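Home > Shop > Poetry > Steno 3

Steno 3
Poems and short performance texts
Published by Ider

Steno is a small-format poetry magazine printed once a year. The third number brings together new work written to be read aloud, most of it first heard at the open floor evenings in Brino. It opens with Mutiso, a long sequence for two voices set on a night bus, and closes with a group of prose poems translated for this issue.

The magazine is sewn, with a plain card cover and flaps. The text is set in one column with wide margins, and longer lines are turned over instead of being reduced to fit. Poems meant for more than one reader have the parts marked in the margin.

Print run: 500 copies
Language: English, with some facing-page originals
Stock code: 604
Availability: in stock

A recording of the Mutiso sequence can be ordered with the magazine or separately. It comes as a download and the code is printed on a slip inside the back cover. Please keep the slip, as codes can't be reissued.

Orders received by 28th November go out in the first posting. Later orders are sent weekly. Bookshops and reading groups can ask for trade terms using the contact form. Back numbers are sold at the same price while they last; the first is out of print.

Submissions for the next number open in May. Send up to four poems, or one longer piece of no more than 1000 words.

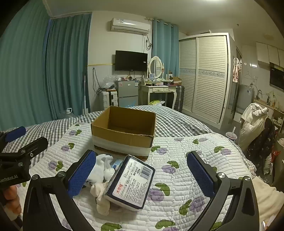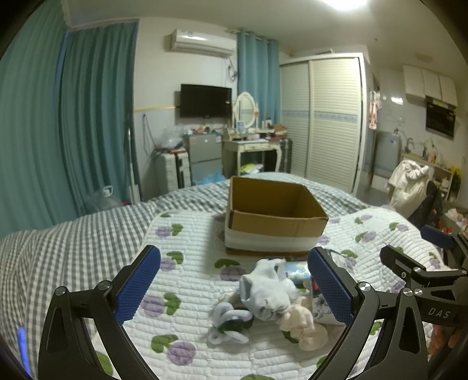
Open cardboard box on a quilted bed cover

Add to basket
Postage is worked out at checkout.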